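Ticket 589
Status: open, waiting on customer
Product: Kavent oak floor, clear oil finish
Site: Stirnville, ground floor playroom
Raised by: Marlina Chin
Category: surface marks / joint noise

Reported fault
Dull patches on the boards near the window, plus a click underfoot along one joint. Floor laid in August. Customer uses the room daily with two small children and their blocks, and wants to know whether the finish has failed or whether the marks will clean off.

First response, 09:20
Asked for cleaning product, room humidity and a rough plan of the affected boards. Customer confirmed a supermarket spray cleaner, used most evenings after the toys are put away. Humidity meter reads 59 per cent. Plan received, patches limited to an area 700 mm wide, parallel to the window wall.

Step 1 - residue test
Wipe one patch with a white cotton cloth and plain warm water, well wrung out. Dry at once. Check the cloth.
Result: cloth came away grey and slightly tacky. Patch looked lighter when dry. Consistent with cleaner build-up on top of the oil.

Step 2 - water drop test
Place a single drop on a clean board and another on a dull one. Leave for 2 minutes.
Result: both drops stayed beaded. No darkening under either. Finish is still closed, so re-oiling is not indicated at this stage.

Step 3 - joint
Customer asked to press by hand along the noisy joint and mark where it moves. Movement found at one end only, next to the skirting. Expansion gap at that point measured with a feeler and found to be tight. Spacer may have been left in by the fitter. Referred to Pestitton depot for a call-out.

Step 4 - scratches
Customer also mentioned fine scratches where the children play. Advised to lift toys off the floor instead of sweeping them along it, and to check the undersides of blocks and tubs for grit.
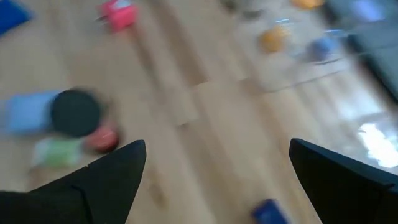
Light scratches in an oiled finish can usually be treated locally with a soft pad and a small amount of Kartha maintenance oil, worked along the grain. Do not use the pad on the dull patches until the residue is off, or it will be rubbed into the surface.

Actions
Customer: stop using the spray cleaner. Clear the floor, vacuum with the brush head, then repeat step 1 across the whole affected area. Report back once dry.
Depot: confirm call-out slot for the expansion gap. Bring skirting removal tools.
Support: hold the finish claim open until the second clean is done.

Update, 16:45
Depot has acknowledged. No slot given yet. Customer asks if the rug can go back down - advised to leave it up until the joint has been looked at.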